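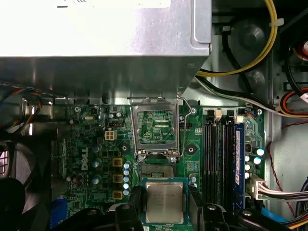
From: list member, Flullurham
To: Grelness Old Hardware list
Subject: Re: Dell boards, CPU swaps, and is it worth it
Date: May 1, 2023

Replying to the whole list, as I've now been asked this off-list by three people who all began with "quick question."

On the earlier message:

> I picked up one of the Dell desktops from the Sulemana office
> clearout and want to put a better Intel chip in it. The case has
> the power supply parked right over the top of the board and I
> can hardly get my hand in. Do I have to take the whole thing
> apart? Also I have one stick of RAM and four slots. Does it
> matter which slot? Also the lever on the socket scares me.

Taking these in the order of how much they scare you.

The lever is supposed to feel like that. Push down, ease it out sideways from under its catch, swing it all the way up, then lift the load plate until it stands by itself. You should have a clear view of the pins at that point. Look at them under a good light before you do anything else. If one catches the light differently from the ones beside it, stop and send the list a close-up. I have straightened exactly one bent pin in my life and I'd like to retire undefeated.

The chip goes straight down. No sliding, no wiggling, no "seating" it with your thumb. Match the notches on the edges to the bumps in the socket, hold it by two opposite sides, lower it until it's resting, let go. Then plate down, lever down. It will creak. The creak is included in the price.

Power supply: you can work with it in place if your hands are small or your vocabulary is large. Mine are neither, so I unplug the tower from the wall, take out the screws at the back and move the supply out of the way. It adds maybe ten minutes. Leaving it in adds an evening if you drop a screw under the board.

While you're in there, check the four-pin power plug up by the socket and the fan header next to it. Half the "dead board" posts in our archive end with somebody finding one of those hanging loose. I wrote two of them.

RAM: yes, it can matter. Don't go by the color of the latches or by what your last machine wanted. There's usually a diagram inside the side panel, and if that's gone, look up the service manual for your exact model. Some boards will sulk and beep with a single stick in the wrong slot, and some will put up with anything. If it came to you with a stick already in a slot and it booted, leave it there and go have lunch.

Before buying a chip, please check that your board's BIOS supports it. Same socket does not mean same family, and I have a drawer in evidence. Wernano had a tray of used processors at the October swap, 4 dollars each, no returns, and I came home with 31 dollars less than I'd set out with. Don't ask me to do the arithmetic on that. There was also a sandwich.

Is it worth it? For 300 dollars, no. For the price of a used chip and some fresh thermal paste, sure, if you like this sort of thing, and you did join the list.

Clean the old paste off the cooler first. All of it.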